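**Foster homes for senior cats**

Guerreiro Cat Rescue needs foster homes for older cats through the end of May. Most are 10 or older, litter trained and used to quiet houses. We pay for food, litter and vet visits – you provide a spare room and some patience in the first week.
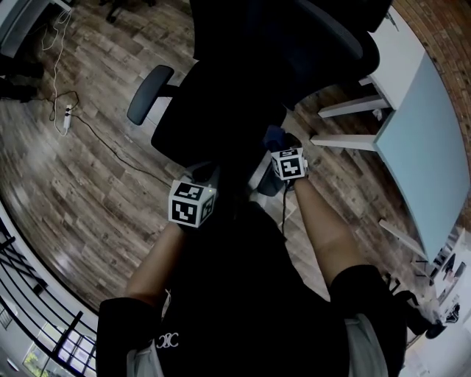 Fumby, a gray tabby on thyroid pills, is first on the list. She takes them in wet food twice a day and does best as the only pet. Foster stays run at least 3 weeks. To apply, ask for Anika Baptiste at the front desk or pick up a form there.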